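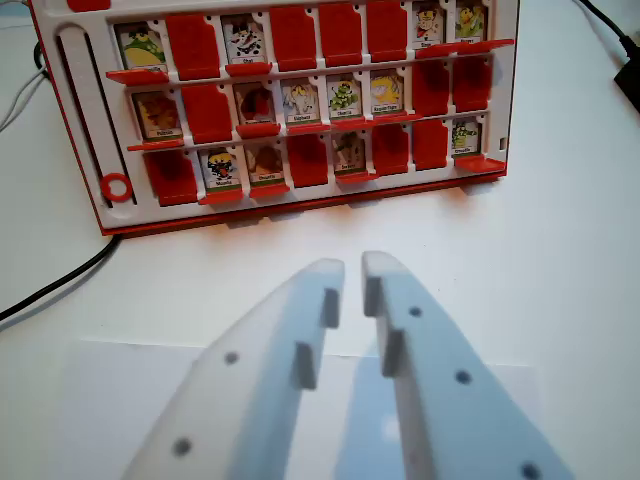

**marrowfat:** Can't believe Bindley only got the 2. Two! Sound and costume. I've seen it three times and the score alone should have walked it. Halldóra Hjaltested not even on the directing longlist, what are they watching over there

**quaysider_9:** Costume is fair enough though, those coats. But no, I'd not have given it directing. First hour is gorgeous, then it just stops and everyone talks in a kitchen.

**marrowfat:** The kitchen IS the film

**quaysider_9:** It's 172 minutes and the kitchen is most of them mate

**tin_lid:** Morning all. Only just caught up with the list. Wasn't the Toltholm cut shorter? I'm sure the one I saw at the festival in July didn't have the bit with the brother and the ferry tickets. Came out thinking it was a tight little thing. Then saw it again on Wustico and it was a completly different film.

**marrowfat:** Yes shorter. She put the brother back for the release. Said in the Q&A she regretted taking him out, he was the first part she wrote

**tin_lid:** That'll be it then. If voters got the long one I can see why it slid. Shame. Festival version was a directing nomination all day long.

**Pell:** Disagree, long version is better. Brother makes the ending make sense. In the short one she leaves and you think, why now? Saw both.

**quaysider_9:** I didn't need to know why now. People leave.

**Pell:** ok but you also didn't like the kitchen

**hobnail:** Are we not going to talk about Ye-ji Seol. Best supporting for Oral, and everyone in here going on about coats. She has what, five scenes? The one on the stairs where she's on the phone to the landlord, I had to pause it. Best thing I've seen anyone do this year and I include the entire best actress list

**marrowfat:** She's great. Film's not

**hobnail:** Film's fine. Title doesn't help. Try telling your mum you're off to see Oral

**tin_lid:** Asked for two tickets to it at the box office and the lad went bright red. Good film. She's in it for more than five scenes btw – there's the wedding, and she's the voice on the answerphone at the start. Think that gets missed.

**hobnail:** WHAT. That's her?

**tin_lid:** In the credits.

**hobnail:** right, watching it again tonight

**Pell:** She won't win. They never give supporting to a first nomination when there's an old favourite in the running. Nice to be asked etc.

**quaysider_9:** They did it the year before last. And the one before that if you count the tie.

**Pell:** Nobody counts the tie

**marrowfat:** I count the tie. Anyway back to directing, can someone who agrees with the list please explain it to me, as I've genuinly tried. Four of the five are films where the camera doesn't move. Static is not the same as good
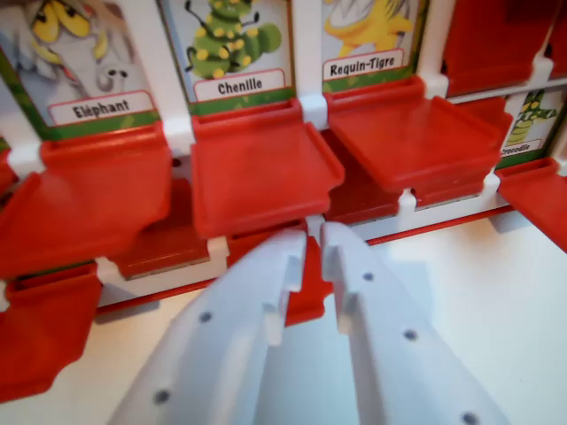

## Page 2

**ossory:** I'll have a go. The voting branch is small, some 800 people, and a fair few will have watched at home on a telly in the afternoon. Slow wide films lose out on a telly. Bindley needs the dark and a big screen, that whole marsh opening is nothing on a laptop. Don't think anyone snubbed her. Think half of them switched off before the marsh ended.

**marrowfat:** That's worse

**ossory:** Didn't say it was good

**quaysider_9:** I saw it on a big screen, still think it's an hour too long. Lovely marsh.

**tin_lid:** Does anyone know if the short cut is getting a release? Wustico only has the long one. Would like to show my sister and there's no way she's doing three hours.

**Pell:** Heard it was going on the disc as an extra. No date. Might be nonsense

**ossory:** Not nonsense, the distributor's newsletter had it. Both cuts, plus the Toltholm Q&A.

**tin_lid:** Sold. Ta.

**hobnail:** Reporting back. It IS her on the answerphone. Totally different accent. Pell I will be wanting an apology when she wins

**Pell:** you'll get one if she does

**marrowfat:** And costume for Bindley?

**quaysider_9:** Costume yes. I've said. Fantastic coats.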